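Magnetic stirrers for home-made creams, soaps and balms

I bought my first stirrer hotplate second-hand in February, when my wrist finally gave up on whisking hand cream over a pan of simmering water. If you make balms, lotions or liquid soap in any quantity you'll know the feeling! You stand there going round and round, the phone rings, you turn your back, and there's a skin on top and a lump underneath. Having something that stirs and warms together has changed my Saturday mornings completely, and I've picked up a fair few habits along the way that I wish I'd had from the start.

First, where to put it. Mine has its own table now, well away from the cooker and the sink, and I like a dark cloth under it when I'm setting things out. Drips of beeswax show up straight away, and so does glass (clear glass on a white worktop is asking to be knocked over). Do make sure the cloth lies flat and stops well short of the hot bit, and when I'm going to be heating for any length of time I slide a big ceramic tile underneath as well.

Put the machine down first and the glassware second. I used to do it the other way round and was forever reaching over my jars with a plug in one hand. Turn it so the dials face you at a slight angle — you want to be able to read the numbers without leaning over the top plate. And keep the cable running off to one side on its own, with nothing standing on the far side of it that you'll want to grab in a hurry.
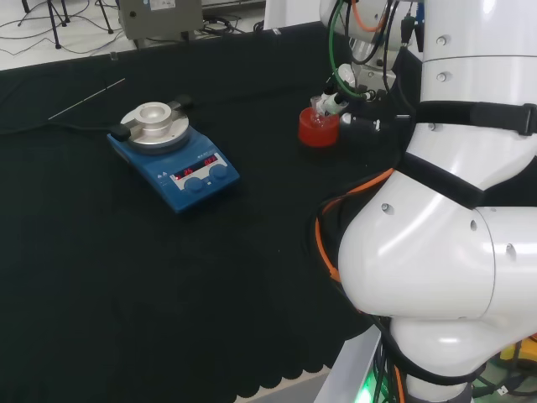 Elisa Mazza wrote to me that she never switches the heat on until the stirring has settled down, and that she starts at the very lowest speed every single time, even with plain water. I've copied her ever since. If you go straight to a fast setting the little magnetic bar loses its grip and rattles about like a pea in a tin, and then you have to stop and begin again anyway.

A word about round-bottomed flasks. They won't stand up on a flat plate, so you need a metal block with a hollow to fit, and it has to be the right size. I had one from a mixed box marked Salazar that was a shade too wide, and the flask leaned. For most kitchen-table recipes an ordinary flat-bottomed beaker is easier, and far easier to wash.

Getting the bar out at the end: use a retriever rod, or hold a strong magnet to the outside of the glass and walk the bar up the side. Don't tip it out with the cream. I lost one down the plughole that way and spent 11 minutes with my arm under the sink.

Wipe everything while the wax is still soft, with kitchen paper first and soapy water after. Unplug before you wipe the machine itself, and let the plate cool right down. Lids go back on jars before anything else gets put away. I keep my stirring bars in an old mustard pot, six of them at the moment, and the cloth gets shaken out of the back door and washed on its own.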